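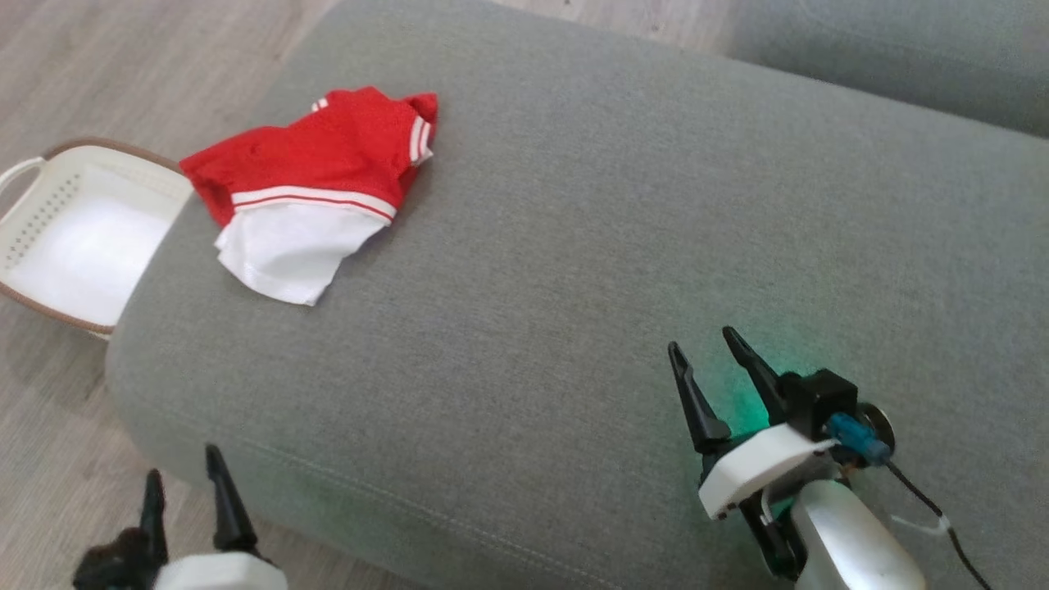
Mending and Upcycling Evenings Come Back to Stesulstead in October

After a long, quiet summer with the sewing machines under their dust covers, the mending and upcycling evenings are starting up again at the Wouters building in Stesulstead, and we could hardly be happier to be writing about it. The first one is in October, the doors open at 6:30 p.m., and there will be a pot of tea on the side table from the moment you walk in (bring your own mug if you can, the cupboard is down to the chipped ones).

For anyone who missed the spring series, the idea is a simple one. You bring along something made of cloth that has a hole, a stain, a broken zipper or just no future in your closet, and you spend the evening turning it into something you'd like to have around. Last time that meant shopping bags out of old curtains, a great many pot holders, draft stoppers for the front door, and one very handsome dog bed made out of a pair of corduroy pants and the stuffing from two flattened pillows. There was a run on the corduroy after that!

The fall series has 5 evenings, each with its own project, though you are always free to skip the project and sit in the corner with your own mending. Plenty of people did that in the spring and they seemed to have a lovely time. The opening night is all about T-shirt yarn, where you cut a worn-out shirt into one long continuous strip and then crochet or braid it into a rug or a basket. After that come patchwork cushion covers, visible mending with bright thread, a night for kids' clothes, and finally a gift-wrap evening, when we'll be making cloth wraps and drawstring pouches just as the holiday shopping gets going.

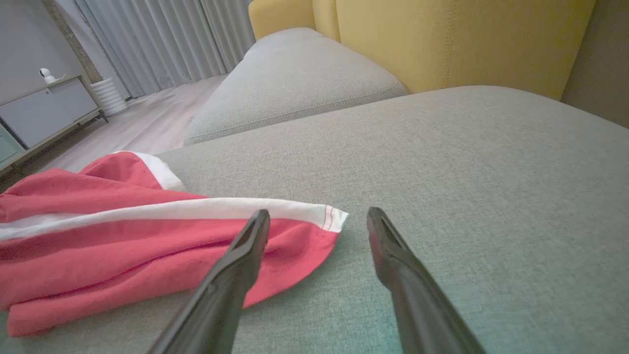

Kids' clothes get an evening to themselves because so many families asked for one. They're outgrown so fast, and half the time there's nothing wrong with them beyond a tired knee or a missing button, and yet they pile up until there's no closing the drawer. If you have a little something like the red piece with white trim lying on the gray seat here, drop it in your bag, along with anything else that's been sitting around the living room waiting for a decision. Small pieces are wonderful for patchwork, and a bit of contrasting trim can be saved and used again to edge a pouch or a pencil case. We'll also have a swap table going that night, so if you'd sooner pass things on whole than cut them up, please do, and take home a size bigger for the winter.

Fabric for the projects is coming once again from Warkari, the secondhand store, which has been putting aside odd lengths and single curtains for us since the spring. There are flannel sheets in the pile this time, and some truly cheerful floral prints that somebody must have loved dearly once. Thread, pins, needles and chalk are all provided. Good scissors are always in short supply, so if you have a pair you trust with cloth, put your name on them with a bit of tape and bring them along. The same goes for seam rippers, which wander off like nothing else in the room.

There will be 9 sewing machines set up along the window side, all of them oiled and threaded before you get there, plus an overlocker for people who have used one before. If you've never touched a sewing machine in your life, that is perfectly fine. Somebody will sit down with you and go through the threading as many times as you need, and the first evening is planned so that you can finish the whole thing with just scissors and your fingers. You're welcome to bring your own machine, too – just let us know when you sign up so we can save you a spot near an outlet.

A word about what to bring in, as it does make the evening go more smoothly. Please wash everything first, even if it came straight out of a closet. Jersey and soft cotton are best for the yarn night, and shirts without side seams give you the longest strips. Denim is welcome, but very heavy denim is hard on the needles, so we'd ask you to save it for the mending night, when the sturdier machine is free. Wool sweaters are fine if you have already felted them in a hot wash at home. 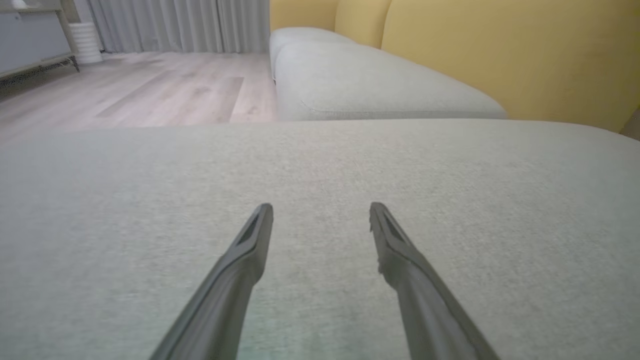
Do I have to sign up for the whole series?
You can come to as many or as few evenings as you like, and each one stands on its own, so missing the first doesn't put you behind for the next.

A single evening costs $9, and the full series is $40, payable at the door in cash or by card. Kids come free with a grown-up, and there's a low table at the back with felt scraps, glue and big blunt needles to keep them busy. There is room for everyone who came in the spring and a few more besides, but the kids' clothes night is likely to fill up early, so do put your name down ahead of time if that's the one you have your eye on. The sign-up sheet is on the counter at Warkari, next to the button jars.

Getting there is easy enough. The parking lot behind the building is open to us in the evenings, and the side door is the one to use, as the front is locked after 5 p.m. There's a ramp at the side door as well. If you come by bike, the rack is under the stairs, and it's well lit. We wrap up at 9, with the last few minutes set aside for sweeping up threads, and we're always grateful to the people who stay behind with a broom.

Leftover scraps won't go to waste, either. Anything bigger than your hand goes back into the shared bins for next time, and the small snippets get bagged up as stuffing for floor cushions, which we're slowly making for the Nultier reading room. Two of those are done already, and they are so heavy and comfortable that it's quite a job to get up again. We'd love to finish the rest by the end of the series, so please save your snippets at home as well and bring them in a bag. Clean ones only, and no pins, please!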